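Caroline Lyimo
18 Aug 2024
5 min read

Two tables, one set of crockery

We use cookies to remember your reading preferences. Accept / Manage

The back room has had two tables in it since we moved in. One has a white top with a faint grid pattern, on thin white legs. The other is a dark wood-grain thing that came with the house. For most of that time neither had a fixed purpose, and the result was that bowls and cups travelled between them and stayed wherever they were last put down. I have now spent two weekends giving each table a job, and these are my notes on what changed.

The rule I started with is simple. The white table is for whatever is being used at the moment, and the dark table is for whatever is waiting. A bowl that has been washed goes to the dark table. A bowl that is about to be filled goes to the white one. Halima Temba suggested the opposite arrangement, on the grounds that the dark table is steadier, and she is right about that. I tried it her way for a week. The difficulty is that crumbs and drips do not show on the dark surface, so it was wiped less often than it should have been. On the white one every smudge is obvious.

There is a cost to this. The white top marks easily. Washing-up liquid and a damp cloth will shift most of it, and bicarbonate of soda made into a paste will shift some of the rest. I have not yet found anything that removes red. I tried the Grindeo cleaning block, which took the mark down slightly and left a dull patch around it, so I stopped. 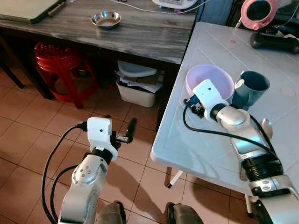 Bowl and cup on the white table, steel bowl on the dark one behind.

Placement on the white table took more thought than I expected. I had been spreading things evenly, which looks tidy and leaves no clear area large enough to work in. Grouping is better. The bowl and the cup now stand close together near the middle and are moved as a pair. The cup goes to the right of the bowl. I am right-handed, and with the handle on the left it can be picked up by reaching across the bowl or turned round first, neither of which is ideal. I keep meaning to set it down the other way and keep forgetting.

Both are easy to knock over when empty. The cup is plastic and weighs very little. A spoon left inside the bowl makes matters worse, as the handle sticks out and catches a sleeve, so spoons lie flat on the table.

Under the dark table there is a red plastic stool and a white plastic storage bin. The bin was meant for lids. It has papers in it as well, and I have decided to accept that for now. Heino Rozīte lent me a Brolier label printer in the spring and I did label the bin, then found that a label has no effect on what people put in. The papers are mostly instruction leaflets. They will be sorted in September, when I do the annual clear-out of anything whose appliance has gone.

The stool is the more useful of the two. It slides fully under and it comes out when somebody wants to sit at the white table, where there is no room for a proper chair. I measured for a Jorkholm folding chair and the gap is 6 cm too narrow.

The dark table is the part that is not finished. It collects things. In principle it holds clean crockery and nothing else. In practice it holds crockery and whatever came in with the last person through the door. 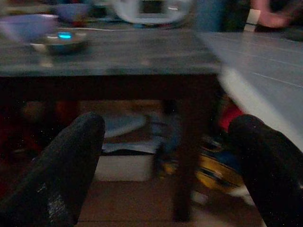
The dark table from low down, bowls at the left-hand end.

Seen from this height the problem is fairly clear. The bowls are at one end, which is correct, but there is a small round device with a blue light sitting in front of one of them, and glass standing on the far side. To reach a bowl you move something else first. My plan is to divide the top into a crockery end and an everything-else end, and to mark the division with a strip of tape until the habit is established. Mei-kuen Hung did this on her worktop and removed the tape after 32 days.

I also want to stop storing bowls singly. Similar sizes could be nested. The objection is that nested bowls stick if they are put away damp, so this depends on drying them properly, and at present I let them drain and call it done. A second tea towel on a hook would probably solve it.

Remaining jobs: hook for the tea towel, tape for the dark table, something for the red mark. If anyone has used the Fiadzo cream on a white tabletop, please leave a comment and say how long you left it on.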